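## 4. Setting Up the Pandton Electronic Scorer

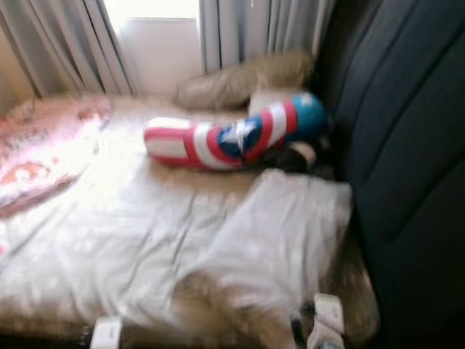
*2 min read*

Read this section before the toss. Reading it during the toss is traditional at Clellville, and explains last season's scorebook.

1. Charge the tablet to full. A 50-over match will drain it, and the pavilion has one socket, already promised to the tea urn.
2. Open **New Match** and choose the format. Formats can't be changed after the first ball.
3. Enter both teams. Type names as they should appear in the averages. "Big Dave" will be Big Dave until the end of the season.
4. Mark the captain and wicketkeeper for each side, then tap **Lock Teams**.
5. Pair the scoreboard. Hold the Brovska button on the control box until the light turns green, then pick the board from the list.
6. Send a test score of 464 for 2. If the board shows 264 for 4, the ribbon cable is in upside down. Enjoy the moment, then turn it over.

> **Note:** The board stores 800 deliveries, wides and no-balls included. Clear the memory between matches under **Tools > Empty Board**.

### 4.1 During play

1. Tap the runs, then tap **Confirm**. An unconfirmed ball did not happen, whatever the bowler tells you.
2. For a leg bye, hold the run key until **LB** appears.
3. To fix a mistake, use **Undo**. It goes back one over and no further.
4. At the end of each over, read the total aloud to the other scorer. Settle differences before the next ball.

> **Caution:** Keep the control box inside the rope but at least 200 feet from the Sanna roller. The motor interferes with the signal, and the board will declare.

Questions about league uploads go to Kidus Kumsa, who answers in the tea interval and at no other time. For rain rules, see Section 5.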